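Hanane El Fassi makes the tea before she'll talk about robots, and she makes it slowly, so by the time we sat down at Gordale I had rather forgotten my first question. It was whether a machine can tidy up yet. "Tidying is a lovely thing to ask of one," she said, "and a horrid one too, if I'm fair. You and I look at a ball and a basket and we know what's wanted, don't we?"
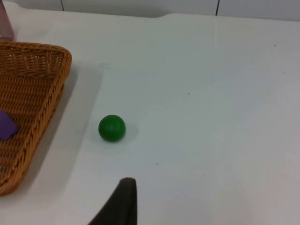

"So you start with small things on a plain table," she went on, "and you're patient, and you do it 100 times before you dare try a real kitchen." She has been at this since June, and she still talks about a good grasp the way my aunt talks about her sweet peas (at length, and with both hands).

I asked about soft things, the bags and gloves and cloths that end up on every chair in my own house. She laughed at that. "Oh, anything that flops! It's a different shape each time you put it down. I'd trust an arm with blocks long before I'd let it near my ironing pile." 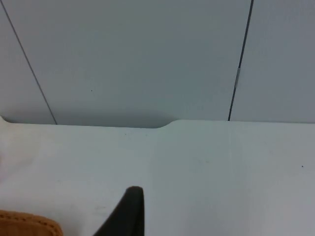
Kirsten Nørgaard wouldn't have it that ironing was the test at all. Give her a machine that could clear up after breakfast, she said, and she would happily iron for the pair of them. Hanane thought that over while she poured again. "Breakfast, then," she said. "But leave me out the jam."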